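Rolik Hand Gripper: Set-Up Guide
Section 4. Checking the fingers before your first session 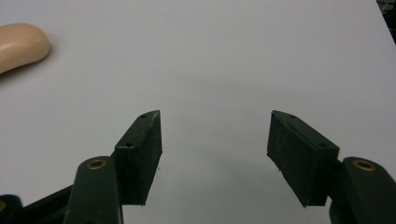
Fig. 4-1. Fingers open over a white table, with the brass bushings at the tops of the linkage arms.

You've built the handle, the trigger is in, and now comes the fun part! This section gets the two fingers moving together and closing squarely, so your first pickups feel good in the hand. If you bought the Rolik ready-built from Kukance, start here and skip Sections 2 and 3.

You will need the small driver from the kit, a soft brush, a lint-free cloth and a plain, light-colored table. A white one is great for this, as dark pads show up so clearly against it.

4.1 Cleaning the pads

1. Hold the gripper with the trigger released and the fingers fully open.
2. Brush each pad from the tip down toward the linkage arm. Pay attention to the lower edges, where threads and fibers like to collect.
3. Wipe the flat inner faces with the dry cloth.
4. Look along both faces. Light scuffs are fine and will keep coming as you use the tool. A raised burr should be taken off with fine paper, 700 grit or finer.

CAUTION: Do not use acetone or any other solvent on the pads or arms. It can soften the printed plastic.

4.2 Seating the pad screws

Each pad has two screw holes along its top, one near the tip and one farther back.

1. Start the screw nearest the tip and turn it until it just touches.
2. Start the rear screw and do the same.
3. Press the pad toward its arm with your thumb and snug both screws, switching from one to the other.
4. Stop as soon as you feel firm resistance.

CAUTION: The screws go straight into plastic. If one keeps turning without getting tighter, back it out and go to Section 8, Repairs.

4.3 Checking the pivots

The brass bushings are my favorite part of this design. Ataberk Taşdemir, who drew the linkage, moved to brass in the July revision, and the difference in the trigger is lovely: a light, even pull all the way through.

1. Squeeze the trigger slowly and let it return. Repeat 8 times.
2. Watch the bushings as the arms swing. They should stay flush in the plastic.
3. Hold one arm and try to rock it sideways. A hair of movement is normal. A click is not, and means the pivot pin needs reseating (see 3.6).

NOTE: No oil, please. The bushings run dry, and oil picks up dust in no time.

4.4 Lining up the tips

1. With the fingers open, look straight down between the pads. The angled tips should lean toward each other by the same amount.
2. Close the fingers on a single sheet of printer paper.
3. Tug the paper gently. It should hold along the whole face of both pads.
4. If it slips on one side, loosen the two screws on that pad, close the fingers to let the pad settle, and snug them again with the trigger held.

4.5 First pickups

Start with something soft and rounded. It forgives a crooked grip and gives you a nice feel for how little pressure you need.

1. Lay the object on the table with clear space around it.
2. Bring the open fingers down on either side of it.
3. Squeeze until the object stops sliding, then lift.
4. Set it down, turn it a quarter turn and go again.

Once this feels easy, try the flat parts in the Urex practice set, which are a real challenge and a lot of fun.

NOTE: If you are mounting the Lemaire wrist bracket, finish this whole section first. The bracket covers the lower trigger screw.

Repeat 4.2 and 4.3 after every 1,120 grips, or whenever the trigger starts to feel gritty.

Next: Section 5, Fitting the wrist strap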